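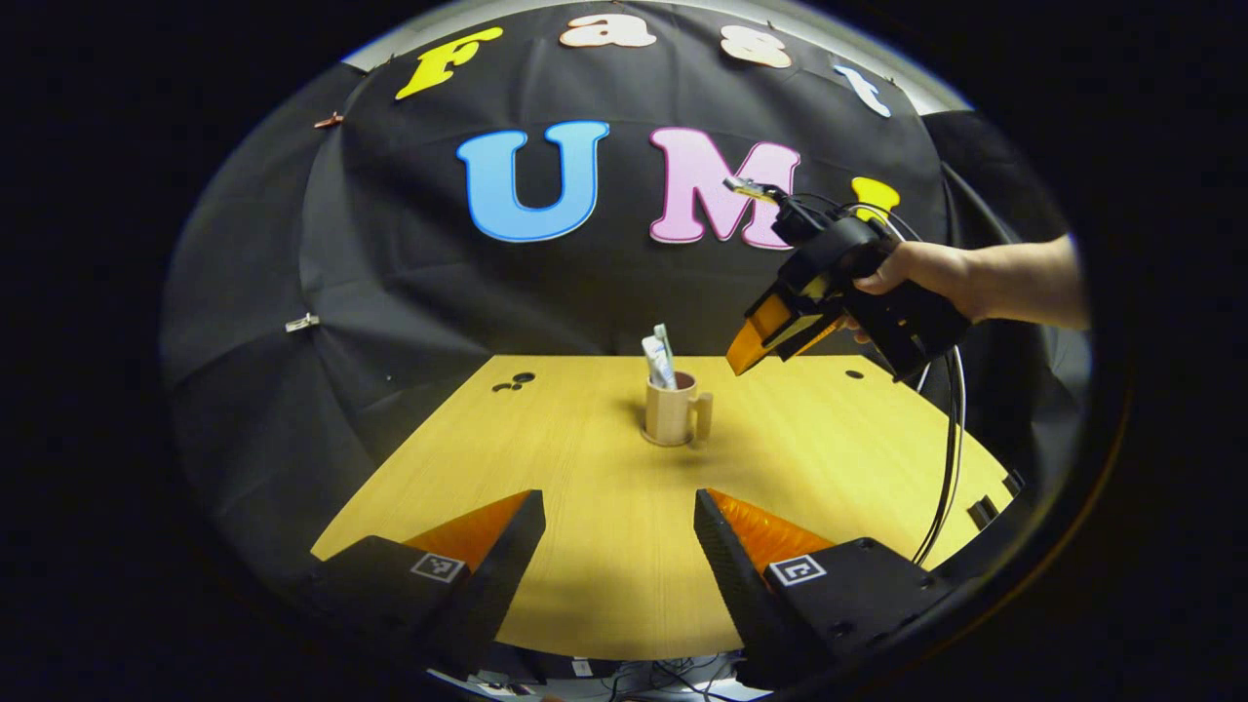
The table, before I covered it in beads

Right, quick one tonight, kettle's on and I've got a parcel to pack.

So the bracelet. Some of you asked after the last post. It was my gran's, plain silver chain, three charms left on it out of who knows how many, and the clasp went in July while I was getting on a bus. Heard it go. Found the chain down my sleeve, thank god, but one of the charms (the little fish) gone for good.

Took it to Astier first as they're nearest. Very polite. Wanted it for six weeks and quoted me more than I paid for my last bike. No thanks. Then Olga Arrieta from my old evening class said try Ibarra, up the stairs over the shoe repair place, ask for Hugo. So I did. Hugo Goicoechea, lovely man, tiny workshop, radio on far too loud. He looked at it for a good minute and said the clasp was nothing but the links either side were worn almost through. Showed me with a loupe. Like bits of thread. I'd been wearing it every day for years!

New clasp, four new links, a clean. Thirty quid. I asked for a lobster clasp becuase I can do those up one handed, he wanted a bolt ring as it's closer to the old one. We had a small argument. I won. Slightly regret it now, it does look a bit chunky.

Didn't let him polish the charms though. The dark bits in the grooves are the whole point, take them out and the bell looks like it came out of a cracker. If you're sending anything old off for repair SAY SO, in writing, on the bag. Svenja had a locket come back like a mirror and she's still cross.

Now the fish. Been looking for a replacement for weeks. Platik do a fish but it's flat, stamped, no weight to it at all. Mimavham had a much better one, proper scales, bit of a grumpy mouth, only it was gold plated and I'd be looking at that every day thinking no. There's a listing with 1,206 loose vintage charms in one lot and yes I did scroll through all the photos. Two fish. Neither right. Also what would I do with the other 1,204.

Might just leave the gap. Agnese thinks I should put something of my own there, and she's probaly right, but then what? A bus?

Anyway. Earrings from last month are all gone bar one pair, the green drops, £53 with the post. Email me if you want them. More when I've sorted the bead drawers out, don't hold your breath.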